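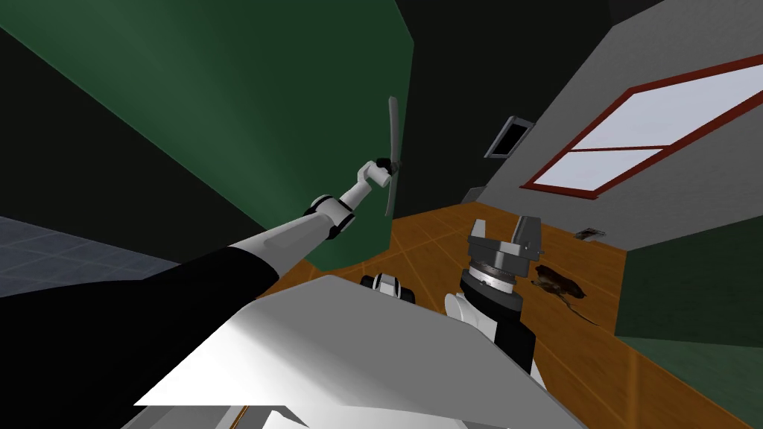

1/ Rarkura trial, day one. OK so I finally caved and signed up for the simulation package everybody in my feed keeps bringing up. I'm posting as I go, so expect typos and mood swings.

2/ Quick background for new followers: I build chore routines for two-armed robots and sell them to small shops that don't have anyone to write their own. I've been on Bramell for ages. It's fine! It's also slow, and the renewal price went up again in December, so I'm shopping.

3/ What you get with Rarkura: a set of furnished rooms, a library of stuff to drop in them, two-arm robot models with grippers already set up, and a scripting layer called Ponska that runs the whole show. The trial is 11 days. No card needed, which I appreciate more than I can say.

4/ Install was painless on my desktop and a total pain on my laptop. The laptop wanted a newer graphics driver, then complained about the newer graphics driver. I gave up on it and moved to the desk, where I should've been anyway (my back says hi).

5/ The job I started with is cleanup. Dead rat on a wooden floor, lying on its side with its tail trailing out. Left arm gets a long flat tool, right arm stays open and ready. Yes, I picked the gross one first. Pest cleanup is a request I get from clients a lot and hardly any of the kits I've tried even have the prop.

6/ The rat is a stock item, by the way. Search "rodent" in the library and there it is, dark brown, tail and all. My partner walked past the monitor and kept right on walking.

7/ First real opinion: the rooms look good enough for me. Not movie good. The planks have faint seams, the window is bright, the walls are dark green and pale gray and a bit plain. I'm not selling the wallpaper. I want the floor to look like a floor so my vision stuff doesn't get too comfortable, and it does.

8/ The views are where I started grinning. You can ride along close to the robot and look right up past its own arms, and everything gets big and tilted the way it does on real hardware. Bramell gives you a nice tidy overhead view that no robot I've worked with has ever had.

9/ Someone asked about the long gray thing in the gripper. I've been calling it the paddle. The library lists it under "flat tools" with a bunch of others and the names are useless, so you end up clicking through every one. Please, Rarkura, thumbnails. I'm begging.

10/ Grip settings. You get a closing force, a friction number and a "softness" slider, and the softness slider is a liar. Anything past the middle and held objects start sliding during fast moves. I leave it low and slow the arm down instead. Took me most of an evening to work that out because the manual gives it one sentence.

11/ Ponska, the scripting part. If you know any Python you'll be fine. Commands read like plain English, errors mostly tell you which line is wrong, and you can pause a run, change a number and keep going. I LOVE the pause. I used to restart from scratch every single time like it was my hobby.

12/ What I don't love: naming. Arms are "A" and "B" in one menu and "left" and "right" in another, and in the two-arm template A was right. I sent a perfectly good move to the wrong arm more than once before I put a sticky note on my monitor.

13/ Batch runs! You set up a task once, tell it what's allowed to shift (where the rat is, how it's turned, the light through the window) and let it go. I queued 400 variations before bed and they were all there in the morning, sorted into folders with the settings saved beside each one.

14/ Of those, 76 got flagged by the built-in checker as "contact too deep," meaning the tool pushed into the floor more than it should. I opened a handful and the checker was right every time. That's on my approach angle, I come in way too steep. Nice to have something catch it that isn't me squinting at 2 a.m.

15/ Soft bodies: eh. The rat moves like a beanbag that's been in the freezer. There's a "limp" option in the advanced panel that helps some, but it also made my runs a lot slower. If your work depends on floppy things (laundry, cables, bags), try this hard before you pay for it. For mine it's passable.

16/ Price, because the DMs are all price. The solo plan is $900 a year. Bramell solo is cheaper on paper, but batch runs are an add-on there and once you tack that on they land close enough that I stopped comparing. There's a monthly Rarkura plan too – I wouldn't, it adds up fast.

17/ Support: I wrote in about the A/B arm thing and got a reply the same afternoon from a person who had clearly read my message. They said it's on the fix list. No date. I also asked about thumbnails and they sent back a smiley face, so make of that what you will.

18/ A couple of you asked about Ankrah. I tried it last spring and the gripper models are the nicest of the bunch, really crisp, really stable. But you have to build every room yourself from blank walls and I just don't have that kind of patience. If you already have your own rooms, go look at it.

19/ Stuff I haven't touched yet: the multi-room maps, the headset view, and exporting to real hardware. That last one matters the most and I know it. I've got an arm on loan next week and I'll do a separate thread, good or bad.

20/ Setup tips if you're starting the trial today. Turn off auto-save during batch runs (it hiccups). Rename your arms before you write a single line. Start from the two-arm template even if you only need one arm, then delete what you don't want. And save your room as your own copy, updates will overwrite the stock ones.

21/ Oh, and the undo limit is tiny! I moved a wall by accident, did a few other things, and couldn't get back to it. Had to reload the room. Save copies. Save so many copies.

22/ Where I'm at: leaning yes. The ride-along views and the batch runs would save me real hours, and the checker already paid for itself in embarrassment I didn't have in front of a client. The softness slider and the arm names bug me every day, but I can work around both.

23/ I'm not getting anything from Rarkura for this, no code, no discount, same trial anyone can grab. If you've used it for kitchen jobs, tell me how the pots and pans behave. That's my next client and I've heard mixed things.

24/ Edit for the person who asked: yes, you can swap the rat out and keep the rest of the task. Right-click, "replace," pick a new prop. I put a sock in there to test it and the script ran without changing a line – the grab point was off, so fix that by hand afterward.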